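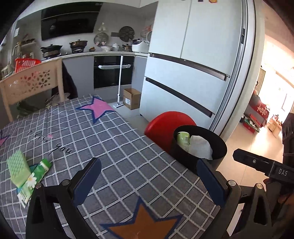 How often should you wash a tablecloth you eat on every day?

Once a week is plenty for a fabric one if you wipe up spills as they happen, and the wipe-clean kind only needs a proper soapy going-over every few days.

I get asked that more than anything else since I started writing about my kitchen, which is funny because I came to tablecloths pretty late in life. We had a bare table for years and I was proud of it! Then I put a hot pan down on it one December and left a ring the size of a dinner plate, and I bought the first cheerful cloth I could find to cover it up. Gray and white plaid, with big pink and orange stars and "I love you" written on it in curly letters with a little heart. My sister says it belongs in a ten-year-old's bedroom. I think it's the nicest thing to see at breakfast.

Anyway, the table. Ours is the place where everything lands. Mail, school stuff, whatever came out of somebody's pockets, a sponge on its way to the sink. I used to do one giant clear-off on the weekend and be grumpy the whole time, and now I do ten minutes after dinner with the radio on. I set the timer on the oven (it beeps like a truck backing up, you can't ignore it) and when it goes off I stop, even if I'm halfway through.

The thing that helped most was a container that lives on the table for trash. Mine is a plain black cylinder and it takes the empty cans and the wadded-up paper towels, and then one trip to the bin and you're finished. I stole the idea from Tharun Achari, who used to run the lunch counter on Rornbridge Street and kept one at every table. He lined his with a produce bag. I tried that and the bag kept slithering down inside, so I just rinse mine out.

Sponges! I like the bumpy kind for a tablecloth. The flat yellow ones push crumbs around and then you've got a damp line of crumbs, and the scratchy side will take the color off a printed star faster than you'd think (ask me about my old cloth, the one with the lemons). Squeeze it out hard first. A dripping sponge leaves the cloth soggy and then somebody puts their homework on it.

For grease I've been through a few things. Plivon spray smelled like a swimming pool and I gave the rest of the bottle away. Nair's, the little hardware store by the bus stop, has a paste cleaner for 6 dollars that I use on the stove, but it's too gritty for the table. I've gone back to a drop of dish soap in warm water, and I go over it again with a clean cloth so my elbows don't stick.

Chairs are my weak spot. A jacket goes over the back of a chair in my house and stays there until the weather changes. I did look at the Vulport wall hooks, and then I saw they were 51 dollars for a set and closed the page. We have a cream wooden chair with a flower pattern cut into the back, and those petals hold dust like you wouldn't believe. A dry paintbrush gets in there. So does a cotton swab if you're patient, and I'm not.

The counter I mostly leave alone. I know the magazine kitchens have one lemon in a bowl and nothing else, but I cook every day and I want my pots on the stove and the rice cooker where I can reach it. Same with the woven plates on the wall. They get a shake outside when I remember.

Next up is the cardboard box on the kitchen floor, which I have been walking around for longer than I'm going to admit. If anyone has a good system for boxes, leave it in the comments, please!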